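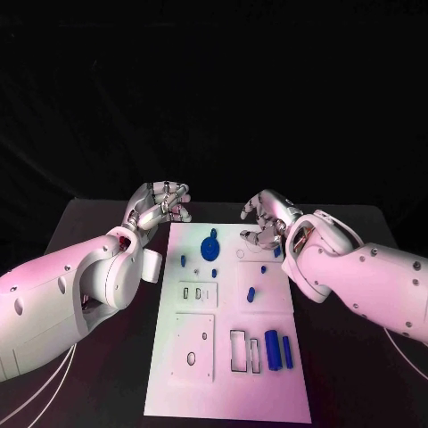

I've been asked three times this month why our test write-ups got longer, so I'm giving my whole item over to it. The short version is that we finally have written rules for what counts as a trial on the board tasks, and I wrote most of them, so you can send the complaints to me. The long version starts with the pegs. Our boards have small blue pegs, cylinders that stand up and cylinders that lie on their side, and until this spring every one of us had a private idea of how those should be placed before the arms get to move. I stood mine up. Other people tossed them down and took what they got. Then we'd put both sets of results in one table and argue about them over lunch!

So, rule one is the start sheet. Before a session you pick a layout from the binder (there's a copy in the shared folder too, under Skellby) and you write its number at the top of the log. If a part is supposed to be lying down, the sheet says so and shows the angle. If you bump something while you're stepping back, you reset it from the sheet. You don't eyeball it. I know, I know, it adds a minute. I timed myself and grumbled the entire way through.

Rule two is about hands, meaning ours. Once the operator calls "live," no person reaches over the table for any reason until the arms are parked and someone has said "parked" out loud. A part rolling toward the edge is not a reason. Let it fall. Xiaoqing Lu pushed hard for this one and she was right, and I say that as the person who used to be the worst offender in the building. The parts are cheap and we have a drawer full of them.

While we're on the table: cables. The white ones that come out from under the arms need to run out to the side and stay off the board. Before you go live, walk each arm slowly through its full reach and watch the slack. If a cable creeps toward the work area, fix the routing and do the walk again. Please don't tape it to the board "just for today." I have peeled up enough tape.

Rule three caused the most fuss, and it's the one about calling a success. We used to write "done" when a part looked like it was in. Now a part is in when the fingers have let go, the hand has backed off, and the part stays put while you count to five. Touching the slot doesn't count. Being held in the slot doesn't count either, which hurt my numbers quite a bit. When we went back over the old logs, 1,135 trials in all, I re-marked 100 of my own from "done" to "unclear" and had to go get a coffee afterward.

Failures get a line each now too. You write what the hand was doing when things went wrong, in plain words. "Thumb slid off the short peg" is great. "Grasp issue" is useless to whoever reads it in March. And if you stop a run early, that's still a trial and it goes in the log with the reason next to it. Dropping the ugly ones is how the Nirkine comparison got so confusing last year, and I'd like to never sit through that meeting again.

A few of you asked whether this comes from an outside standard. No, it's ours. We do follow the site safety rules for the cell itself (stop button within reach of the operator, tested at the start of each session, result written down), and nothing here replaces those. If my sheet and the site rules ever disagree, go with the site rules and tell me so I can fix the sheet.

The Dai group has been using the draft for a while and sent back 9 comments, most of them fair. One was that the log template has too many boxes, so I cut it to a single page. Another was that the layout drawings were too small to read from the operator's chair, and the new ones are printed bigger. Jokier is still on the old template and will switch when their current batch wraps up at 900 trials, so don't mix their logs with ours before then.

I'll be at the bench Wednesday afternoon from two o'clock if you want to walk through a session with the new sheets. Bring a pencil, the pens in there are all dead.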